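To: chores-list
Subject: Re: [chores] Are we there yet? (tidying, not laundry)
From: Jarrah Pearce

Earlier in the thread, from Rebane:

> I keep seeing clips of robots making coffee and folding shirts, and then
> I go home and pick up after two kids by hand. My question for the list is
> a simple one. Leave out the cooking and the laundry. Can any machine you
> have personally stood next to put small things away where they belong?
> I mean a mixed pile, different shapes, more than one place to put them.
> And would you leave the room while it did it?
>
> I run a shop with 400 bins of small parts. I would pay for a machine that
> returned stray parts to bins. I would not pay for one I had to watch.

Short answer to the first question: yes, some of the time. Short answer to the second: no, I would not leave the room.

Longer answer follows. I spent most of July working on the sorting job in the Truka project, so I have opinions, but they come from one table and a small set of objects. Please read them that way.

The job goes like this. A tray of small things sits in front, with two baskets behind it. Food goes in one basket and everything else goes in the other. A four-year-old can do it, which is why we picked it. There is nothing to pour, plug in or cut. All the trouble is in the picking up and the letting go.

1. Picking up

Stiff things with flat sides are fine. A marker pen is mostly fine, although it likes to roll if a finger touches it before the other one gets there. Squeeze tubes are worse than you would guess. They are flat at one end and round at the other, and they give when you squeeze them, so the grip you start with may change on the way up. A person shifts their fingers without thinking. A two-finger gripper has to have it right the first time or set the thing down and try again.

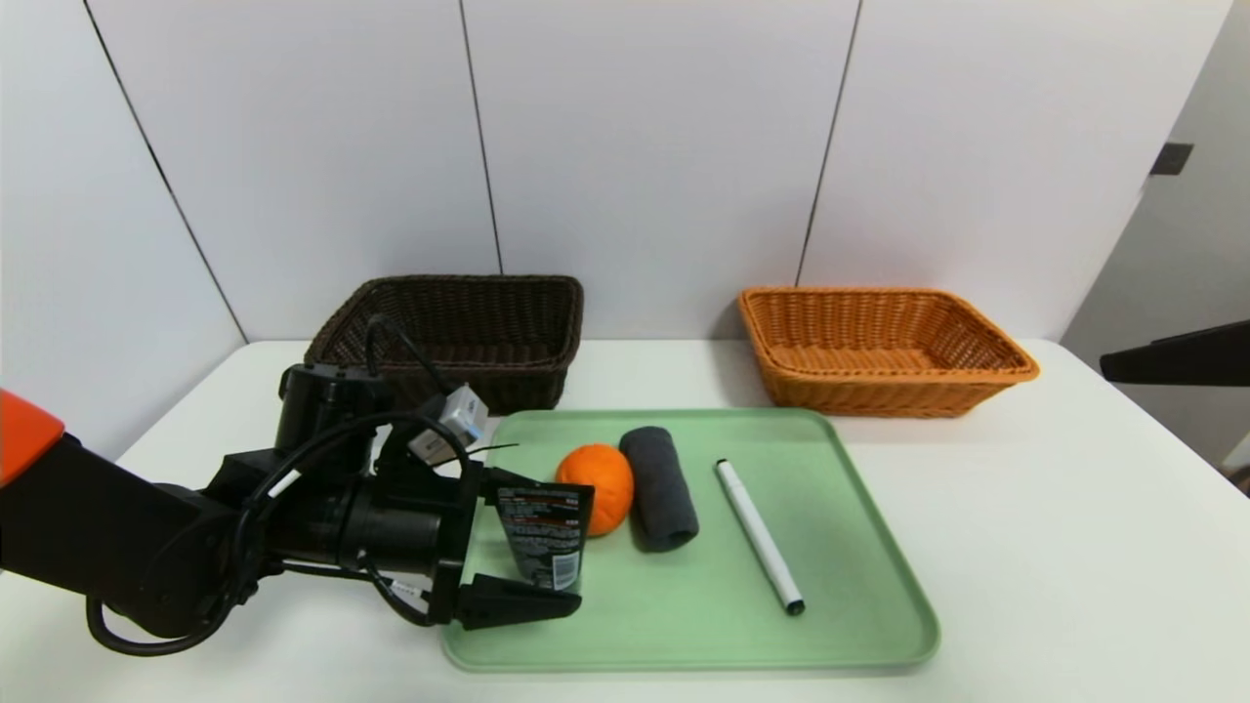 2. Carrying and letting go

Most of the people who write to me ask about grasping. I would ask about release. A basket has a rim, and a long item held at the wrong angle will catch on it. The arm has to go high enough to clear the rim and then come down far enough that the item doesn't bounce out. With fruit you want it lower still, or you will be buying bruised fruit.

Soft things have their own problem. A rolled towel stays rolled only if you hold it across the middle. For putting away in a basket that doesn't matter much. For Rebane's shop it wouldn't come up. For anyone who wants a linen closet filled, it matters a lot, and I would call that job unsolved.

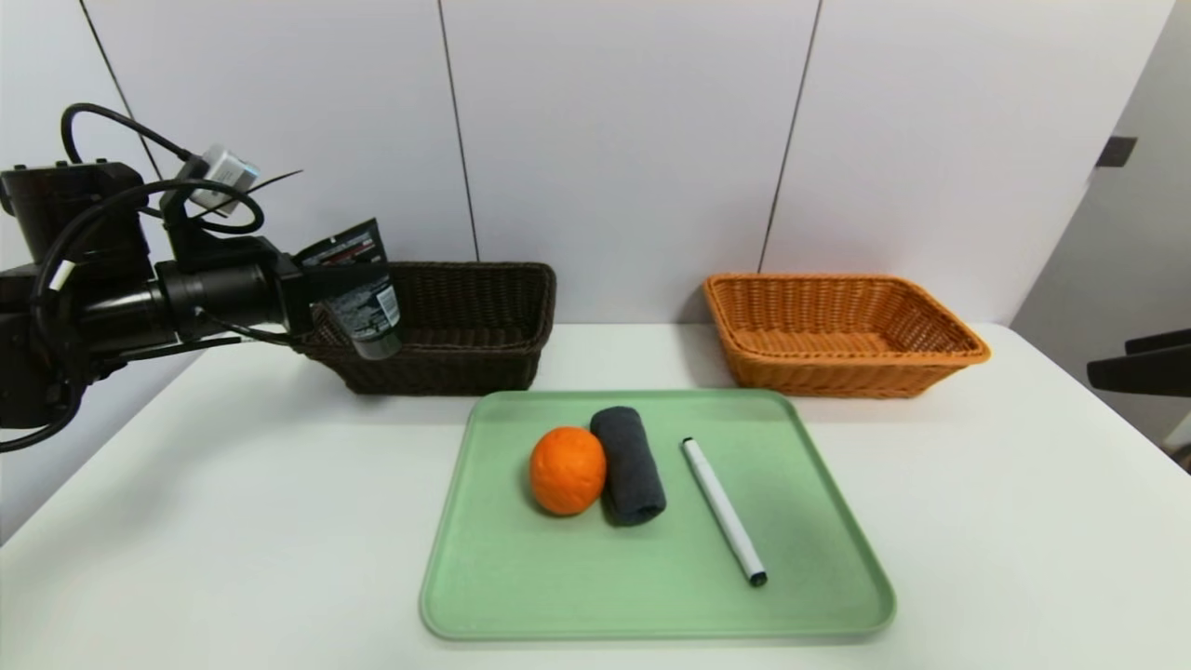
Black tube in the gripper; orange, rolled cloth and marker on the tray.

Speed is the other thing. A person clears a tray like that in a few seconds. I have never seen an arm come close to that and keep its success rate. Slow is all right in a house at two in the morning. It is less all right on a bench where someone is waiting for the tray.

3. Knowing where things go

This part has improved more than I expected. Two years ago we wrote a rule for every object. Now you can say "fruit in the light basket" and it will usually pick the right basket for a fruit it was not trained on. Where it goes wrong is on things that people would argue about too. Is a tube of hand cream a toiletry or a desk item? We had that argument at lunch and did not settle it, so I can't blame the software.

What counts as done is also looser than you might want. We scored a run as finished when the tray was empty and each item was inside the correct basket. Nothing was said about how it lay. A tube standing on end against the rim scores the same as one lying flat.

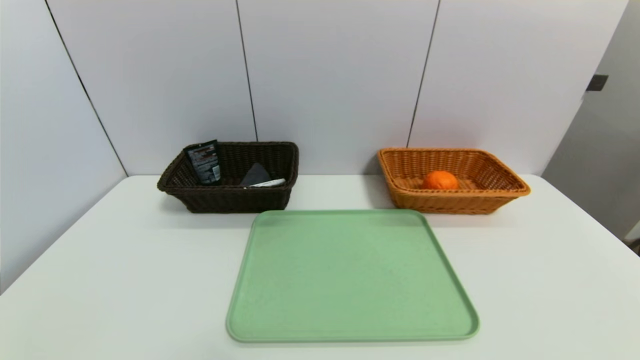

4. The numbers, such as they are

We logged 3,547 attempts at single items. Of those, 2,064 went in the right basket with no help from a person. You can do the division. It is better than half and nowhere near what a shop needs. The misses were mostly dropped or badly gripped items, with wrong-basket errors a distant second. The first 2,000 attempts were worse than the rest, partly because we changed the finger pads after that.

Havard asked off-list whether the Fimumska arms would do better. I haven't used them. If somebody on the list has, I would like to hear about rims in particular.

5. So, Rebane's bins

I would not try all 400. I would pick the ten parts that stray most often, put wide open bins within reach of one arm, and have a reject bin for anything it is not sure about. Someone empties the reject bin at the end of the shift. You would still be watching it for the first month, and I know you said you wouldn't pay for that.

For the kids' floor, keep doing it by hand. A table is a kind place for a robot. Everything is at one height and nothing is hiding under the couch.

I can send the scoring sheet to anyone who wants it. Write to me directly and not to the list, as attachments still get stripped.

Jarrah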